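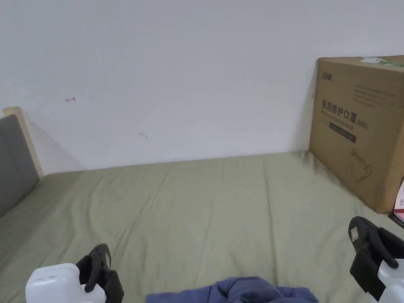

The bed at the Dunico open day in Gustport, with the grippers at the near side and a box of masks up by the wall.

I had meant to stay for an hour on Sunday and I stayed until they were stacking the chairs, which will surprise none of my regular readers. Dunico had opened its doors to anyone who cared to come, and 361 of us did, if the clicker at the entrance is to be trusted. Most people made straight for the big arm from Zavcombe that shifts pallets. I am sure it is very fine! I went to look at the bed.

It was such an ordinary bed, you see, with a green sheet and a grey padded headboard, and a blue bit of something bunched up at the front waiting to be dealt with. I cleaned and made beds at the Bedoya guest house for 2 summers when I was young (618 of them in the first, by the landlady's book, and she never let a crease go by), so I have opinions about sheets. The one at Dunico had a few creases running off towards the wall. She would have had it off again.

Yesenia Echeverri, who was looking after our group, let me grumble about this and then asked me what I would do first, the sheet or the clothes. Well, the clothes, of course, and then I found I couldn't tell her how I pick up a crumpled thing. I just pick it up. She laughed and said that was most of her job, getting people to notice what their hands are up to.

I have thought about that all week. We talk about these machines as though the clever work were the heavy lifting, or the sums, and we pay people accordingly. Yet there was a room of bright young engineers taking real trouble over a chore we have always called unskilled, and paid like it too. I would like the guest houses and care homes along our coast to send their managers to the next open day in June, and I would like them to stand by that bed for a good long while before they next sit down to talk about wages.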